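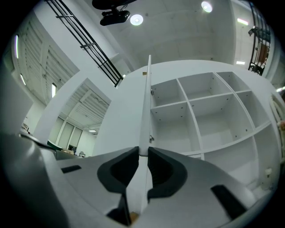

**Brestance Workshop Club | Members' News**

The new white shelf for the Kivholm room is almost ready. Most of the square compartments are in place, and on Friday we continue with the long narrow panels. Please look at the fittings along the seam before you tighten anything, and do not use force with the dowels. Last time we had to take out 2 of them again, and it took the whole evening.

When the shelf is finished, the yarn boxes go in the top row and the Elell pattern books below. We have 42 books, so please bring back the ones you have at home. Tea is at 3 as usual.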